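The light blue dishes, and how I set a small table now

I was asked two times this winter where I bought the light blue dishes, so I will write it down and then I can send the link. It became longer than I planned. If you came only for the dishes, skip to the part where I talk about Demirtaş.

For many years I had no matching dishes. I had plates from my first apartment, a soup bowl that came free with something, and cups from every place I ever worked. I did not mind this when I ate in front of the computer. But in January I moved into the place with the white table, and on a white table everything shows. A brown plate next to a green plate next to a cup with an advertisement on it — it looked like the table at a yard sale, and I ate there every morning and was a little bit annoyed every morning.

So I decided to choose one color and stay with it. My first idea was white, because it is easy to find. I borrowed a white plate to try and it disappeared on the tabletop. You could see the food and a thin shadow and that was all. Then I thought about dark gray, but the wall panels behind the table are already gray, a pale one, and I was afraid the whole corner would feel like an office. Light blue was the third idea. I was not sure about it, it made me think of a child's room. I put a piece of blue paper on the table for a few days and walked past it, and I started to like it.
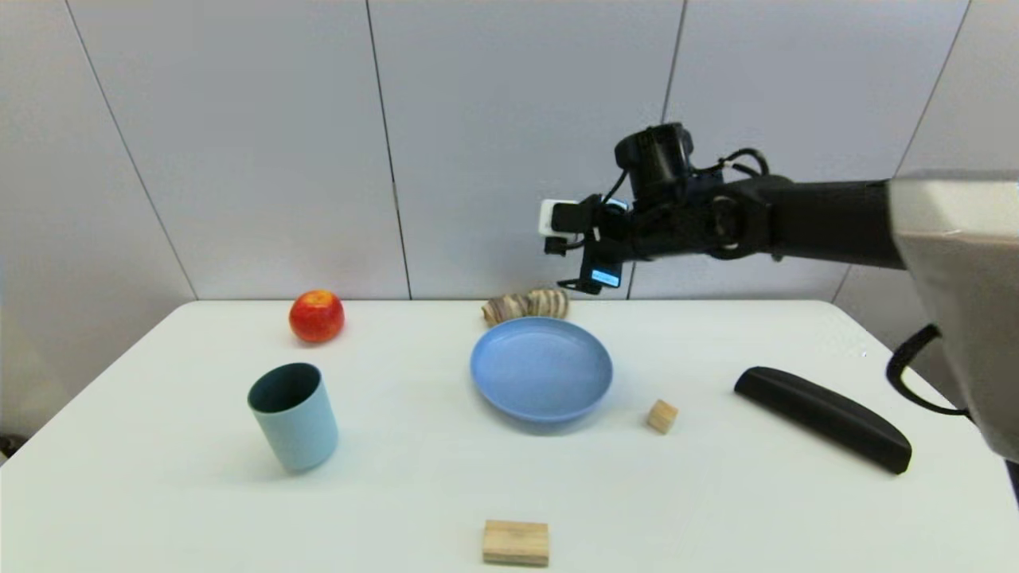 The cup was the first piece I bought, and it is still the one I like most. On the outside it is the same light blue as the rest, but inside it is a dark teal, so when you look down into it you get a surprise. It gets narrower toward the bottom, only a little, and it fits well in the hand. I drink coffee from it and also water, and once I ate yogurt from it when everything else was in the sink. The plate is round and not deep, with a raised edge. I recommend a raised edge to everybody who eats toast. With my old flat plates I had crumbs up to the window.

About the shops. Demirtaş is the household store on the corner near the tram stop, with the buckets and the brooms outside. They keep the dishes in the back, on the lowest shelf, and you must go down on your knees to see all the colors. I got the cup and the plate there. They were sold as single pieces, which I find very good, as I live alone and do not need six of everything. I paid 28 for everything together, including the bowl, and also including a dish brush I did not plan to buy.

Before that I looked in Grirkell, the big one outside town. It is nice to walk there, but they sell only full sets, and the blue they had was more like a swimming pool. In Jornitz, where I go sometimes to visit the market, there is a stand with secondhand dishes. I found a blue saucer there and carried it home wrapped in my scarf, and at home it was green. I don't know how this is possible. The light under the market roof is yellow, maybe it is from that. Please take the thing out into the daylight before you pay.

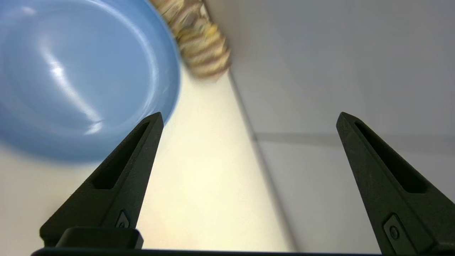 Posted 19 April 2023 in Home, Small Kitchen
Written by the owner of this blog — 3 comments

The bowl I should explain a little more, since it was the difficult one. I wanted it in the same blue, and I wanted it light, so that I can carry it with one hand when the other hand has the cup. It is plastic, and I know that some readers will not like this. I also had doubts. But I have dropped it two times already, and it is still a bowl. The surface has a soft shine and takes the light from the ceiling lamp in a long white line. In the evening I find this pretty.

Now something about how I put things on the table, because this changed together with the dishes. Before, I carried everything out of the kitchen in one trip and put it down where there was space. Now I begin with the plate in the middle and I leave it empty for a moment. Fruit goes at the back on the left side, usually one apple. Red apples look best with the blue, but I buy the green ones too if they are cheaper. The cup stands closer to me than the apple, so that I do not have to reach over anything. Baked things I put down last, at the back, and they do not stay there for long.

I took away the tablecloth. I had one from Sastau, from a holiday, with embroidery on the edges, and I love it, but it slides on this table and it hides the color that I worked so much to find. It is folded in the closet and comes out when I have guests.

What is still missing is a small pitcher for milk. Demirtaş had one, but the handle was too small for my fingers, and I put it back. I also think about a second cup, for visitors, and I cannot decide if it must be the same or if one yellow cup would be nice between all the blue. If you have an opinion, write it below.

For washing I use only warm water and the soft side of the sponge. I tried the rough side one time on the old dishes and the scratches collected coffee until they were brown. The new ones I dry right away with a towel, as our water leaves white spots, and on the dark inside of the cup you see every one of them.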